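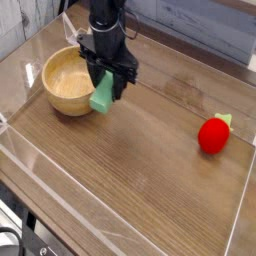
Quyên Mạc fragt mich per Mail, ob sich so ein Greifarm zu Hause überhaupt lohnt, wenn man kein Labor hat und auch keins haben möchte. Sie schreibt, sie habe sich das Einsteigerset von Dandbridge schon zweimal in den Warenkorb gelegt und beide Male wieder herausgenommen. Liebe Quyên, das kenne ich nur zu gut! Bei mir lag es einen ganzen Winter dort, und im Dezember habe ich dann doch auf Bestellen gedrückt.

Das Set kostet 559 Euro, und darin stecken der Greifer, das Netzteil, ein Ordner voller Anleitungen (ja, auf Papier, ich habe mich gefreut wie ein Kind) und ein Zugang zur Software, die Drutby heißt. Einen Arm braucht man schon, der ist nicht dabei — das steht im Shop leider recht weit unten, und ich hätte es beinahe überlesen.

Mit dem Einrichten war ich einen langen Abend beschäftigt, mit Tee und ziemlich viel Geduld. Drutby will zuerst wissen, wie weit die Finger aufgehen dürfen und wie fest sie drücken sollen, und dafür gibt es fünf Stufen. Einen Schwamm nehme ich mit Stufe zwei, mehr braucht es bei etwas so Weichem nicht. Als Übungssachen mag ich sowieso alles, was einen Fehler verzeiht: ein Schwammklötzchen, eine Holzschale, eine Plüscherdbeere. Die teuren Übungswürfel von Vurness könnt ihr euch fürs Erste sparen, finde ich.

Was mich stört, ist die deutsche Übersetzung der Menüs, die an manchen Stellen so eigenwillig ist, dass ich lieber auf Englisch umgestellt habe. Und der Fehlercode 2505 kommt im ganzen Ordner nicht vor. Der Kundendienst hat mir aber noch am selben Nachmittag geantwortet, sehr freundlich sogar: Stecker am Greifer ziehen, neu einstecken, fertig.

Also, Quyên, wenn du den Arm schon hast und gern bastelst, dann nimm das Set beim dritten Mal ruhig mit bis zur Kasse. Und schreib mir, wie es dir mit den Menüs geht!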